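Iltville Makers Board > Clubs and Competitions > Student Projects
Topic: Kitchen chores project, how would you split up the tasks?

catalina_tapia
Hi all! Our robotics club at Quiroga is doing a household chores project this year, and I somehow ended up in charge of the task list. The plan is to collect head-camera video of normal kitchen stuff, chop it into short labeled tasks, and train a little two-arm robot on it for the January meet in Derkorcombe. There are 17 of us, mostly first-years, and we have 2,135 clips so far (yes, I'm proud of that number).

My problem is where one task stops and the next one starts. I've been calling the one below "pour sauce", but look at the right hand, it's already going for the striped dishcloth while the left is still tilting the bottle over the jug. So is that one task or two?

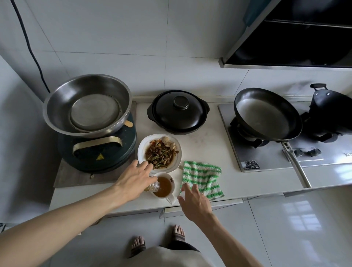 Olga Urrutia
Two, and I'd let them overlap. We tried one label per clip at Vernurness last year and it was a mess, the arm would finish one thing and then just sit there. Give each hand its own track. It's more typing but you'll thank yourself later.

arnar_l
Going to disagree with Olga a bit. Separate tracks are great if you have people who've labeled before. With first-years you'll get 17 different opinions on when a reach begins. I'd go one label per clip, named after whatever the busier hand is doing, and fix the weird ones by hand.

Olga Urrutia
And who decides which hand is busier, Arnar? That's the same argument with extra steps.

arnar_l
Whoever is labeling decides! It's a student meet, the judges want to see the thing pick up a cup.

catalina_tapia
Ha, OK, cups. So that's my next question, because cups are the thing I actually want us to do for the demo. We've got plenty of two-handed ones like this, with tea in the cup, and I love them, but our gripper is two flat fingers per arm and I'm not sure a hand cupping the side of something tells it very much.
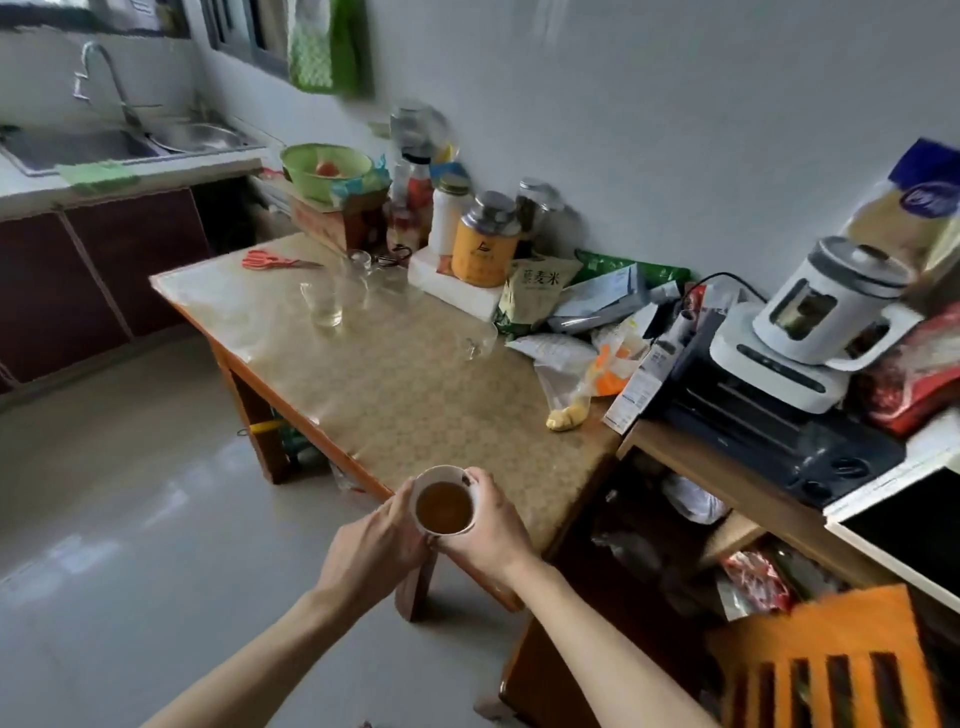
What I'm leaning toward is keeping the two-handed carries in the training set but running the demo with an empty cup. Patricio wants liquid in it. I told him he can bring the towels. The other thing is the table. We practice on a bare one in the club room, and a kitchen table has a ton of stuff along the back, so I'm thinking we should clutter ours up before we get too comfortable.

Patricio Núñez
For the record I said water, and half full. If we carry an empty cup we're just moving a block around, and we did blocks last year.

Olga Urrutia
I'm with Patricio on the water. Catalina, yes to the clutter, do it this week. Our arm was perfect on a clean table and then grabbed a sponge at the meet.

arnar_l
Clutter yes, water no. Get 30 clean runs in a row with it empty, then talk to me about water.

catalina_tapia
30 in a row, wow, OK. We're at 16 on a good day. Deal though, Patricio, if we hit it you get your water.

Last thing and then I'll leave you all alone. Are big doors worth it? We have clips at a fridge, a four-door one, and Amancay thinks we could cut a decent "open door" task out of them. I'm worried about reach, our arms are tiny next to that thing.
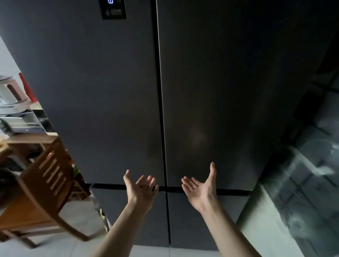

Amancay Gaete

I never said full-size! I said we could use the fridge clips to learn the approach, hands up and open near the seam, and then test on the little cabinet in the club room. The arms don't have to reach a real fridge for that. What I'd like is a label for just the approach, stopping before any contact, and then a second one for the pull. If we mash those together I think it learns to yank at air.

Olga Urrutia
Splitting approach and pull is exactly what I'd do. See, Arnar, smaller pieces.

arnar_l
Fine, for doors I'll give you that one. I still say one label for pouring. Does the cabinet have a knob or a flat edge? Makes a big difference with flat fingers.

Amancay Gaete
Flat edge, with a gap you can get a finger behind. Barely. I'll measure it on Thursday and post it in here.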